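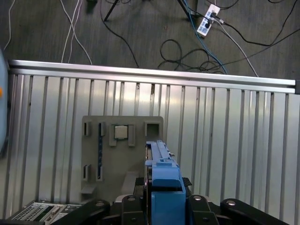
Laiba Qureshi wants to know where all her drawings go when the computer is switched off, and whether they get squashed in there.

What a great thing to wonder about, Laiba! They don't get squashed, and they don't fade away either. To find out where they go, we need to meet some of the parts that live inside a computer. Some are as small as your fingernail, and some are the size of a thick paperback book.

Start small: the chip

A chip is a little flat piece of electronics. The dark or silvery outside is mostly a cover, and it protects the clever bit, a thin slice of a material called silicon. Silicon comes from sand (special, very clean sand, so please don't put the beach in your computer). On that slice are tiny switches, so small that you would need a powerful microscope to see even one of them. Each switch can be on or off. That's all it does! But put millions of them together and they can add up numbers, play a song, or make a dragon fly across your screen.

Chips are small and easy to lose, so people who work with them like to give them a proper place to sit. A plate like the gray one at the top of this page is called a fixture. The square chip sits between two raised brackets, a bit like an egg in an egg cup. You can make your own fixture at home with modeling clay. Press a coin into a flat piece, lift the coin out, and now you have a spot that fits that coin and keeps it from sliding around.

Now something bigger: the hard drive

A hard drive is where many computers keep things for a long time. Your drawings go there, and so do photos, stories and saved games. Inside the metal case of this kind of drive are round, shiny disks called platters. They spin incredibly fast. A common sort goes around 90 times every second! Try saying "one second" out loud. In the time it takes, the disk has gone around 90 times.

Close to the spinning disk is a tiny arm with an even tinier part at its tip, called the head. The head makes very small magnetic marks on the disk, and it can read those marks again later. The marks stay put when the power goes off. So when you shut down the computer, Laiba, your drawings are waiting as patterns of magnetic marks, and in the morning the computer reads them and turns them back into pictures.

At the Rokesdale science club, which meets on Tuesday afternoons, Chanida Thongdee saved 520 drawings on one old drive and there was still heaps of room left. (Lots of them were horses.)
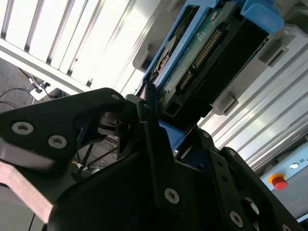
Why do so many computer connectors have gold on them?

Gold doesn't rust, and electricity travels through it easily. Only a very thin layer is used, much thinner than a hair, because gold costs a lot.

Let's look at the green part of the hard drive next. It's called a circuit board, and it's a sort of town map for electricity. The thin lines are called traces, and they are the roads. The little parts dotted over it are the buildings, and each one has a job. One might control how fast the disk spins, while another passes messages to the rest of the computer.

Messages have to get in and out of the town somehow, and they do it through the connectors. This drive has a long one and a shorter one, with gold pins in a row. Never poke the pins on a real drive. They can bend or get dirty, and your finger may be carrying static electricity, the same stuff that makes your hair stand up when you pull off a woolly hat! A little zap that you can hardly feel can be too much for a chip.

And the blue plastic around the drive? That's a caddy, a holder for the drive. In big rooms full of computers, drives are often kept in caddies so that they can slide in and out like drawers. A latch helps keep the drawer shut.

Try it yourself

Make a magnetic memory! You need 23 paper clips, a strip of cardboard and a fridge magnet.

Lay the cardboard on a table and draw 23 boxes along it. Put a clip under some of the boxes and leave the others bare. A clip means 1 and a bare box means 0. Now ask a friend to slide the magnet slowly along the top and feel where it tugs. Can they write down your secret row of ones and zeros? Your friend is being the head of the hard drive!

Keep the magnet well away from phones, bank cards and computers while you play, and count the clips back into their box when you finish.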